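Lurau G2: dedos flexibles para pinza de mano

El Lurau G2 es un juego de dedos de recambio para pinzas manuales de captura de datos. Sustituye a los Kendard rígidos que usábamos hasta ahora, con los que la prenda se escurría en cuanto el operario giraba la muñeca. Cuesta 169 euros e incluye los dos dedos, tornillería y una llave. El manual viene solo en inglés.

El montaje no requiere modificar la base. La apertura máxima es algo menor que la del Kendard — suficiente para ropa, justa para cajas. Conviene revisar el par de los tornillos de las puntas tras la primera hora de uso; uno de los nuestros se aflojó.

Para la prueba con textil elegimos recogida y doblado sobre una cama. Los dedos, curvos y de estructura abierta en plástico negro mate, cierran sobre un pliegue de punto azul con la costura a un lado. Con tejidos de este tipo basta una presión moderada del gatillo.
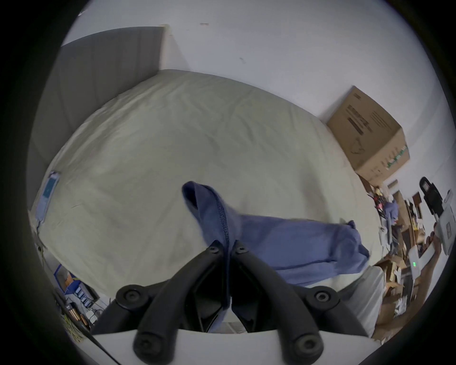 Sze-wing Chow comenta que en su caso las puntas perdieron agarre a los 3000 ciclos, sobre todo con algodón fino, y que Lurau le envió un recambio sin coste. Pregunta además si hemos notado holgura en las articulaciones.

Holgura, sí, aunque pequeña: se percibe al tirar en lateral y no afecta al cierre. El desgaste de las puntas no lo hemos alcanzado todavía. En vaqueros gruesos el dedo cede demasiado y ahí el Kendard sigue siendo preferible.

Valoración: 4 sobre 5. Pendiente de repetir con la base Lau, que tiene otro recorrido de gatillo.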